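Chapter 7
Selling the Day Out: Guided Tours and What the Guest Is Buying

Pick up any brochure for a guided day trip and you will meet the same words. The village is unspoiled. The lunch is typical. The guide is passionate, and the group is small. Few of these words have been tested by anyone, and most would not survive the test. "Small" in one operator's catalog means eight guests and in another's means a full coach with the back row left free for bags.

This chapter looks at the day tour as a product. It is the part of the travel trade that students tend to like best and study least. They have been on tours, they enjoyed them or they didn't, and they think they know how the thing works. By the end of Section 7.4 you should be less sure.

Start with the case we will use throughout. Treltlow is a market town with a river, a ruined abbey and a cheese that people in the next county have never heard of. Two firms sell a walking tour there. Brorero charges more and promises "the real Treltlow." Lukov charges less and promises "hidden corners." Patricio Cuesta took both tours in the same week in December, with a notebook, and wrote down every stop. The routes matched almost street for street. The hidden corner and the real Treltlow were the same courtyard, and both groups were led from it into the same shop.

Does that mean the guests were cheated? The easy answer is yes, and we would ask you to hold off on it. Cuesta also handed out a short survey to past customers of both firms. He got 321 replies from Brorero guests and 383 from Lukov guests. The Brorero guests gave the higher scores for "felt authentic." It is tempting to say that the better guide earned them. It is just as likely that people who pay more want to believe they got more, and the survey had no way of telling these apart. Nor did it reach the guests who never opened the email.

Nicanor Nieto, who wrote the Bermúdez training manual for new guides, takes a kinder view. He argues that a tour is a performance and that guests know it. Nobody at the theater complains that the actor is not a real king. The argument has some force, but the theater does not print "real king" on the ticket. We return to Nieto in Section 7.3, where his advice on pacing a group is a good deal stronger than his defense of the sales copy.

Three questions run through the chapter. What is the guest told before paying? What does the day cost to run, and who gets the money when a shop or a restaurant is on the route? And how would you find out whether a tour is any good, if you could not rely on the reviews?

Some terms you will need. A fixed stop is one the operator has agreed to in advance, often in return for a fee. A free stop is one the guide may drop. Dwell time is how long the group stays put. Watch dwell time closely when you read an itinerary. An abbey that gets ten minutes beside a gift shop that gets forty tells you more than the cover photo does.

Before you read on, find a printed itinerary for any day tour near you and mark the fixed stops. You will have to guess at some. Keep the sheet, as the exercise at the end of Section 7.2 asks for it again.

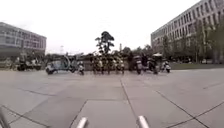

Figure 7.1 A paved plaza with parked two-wheelers along its far edge.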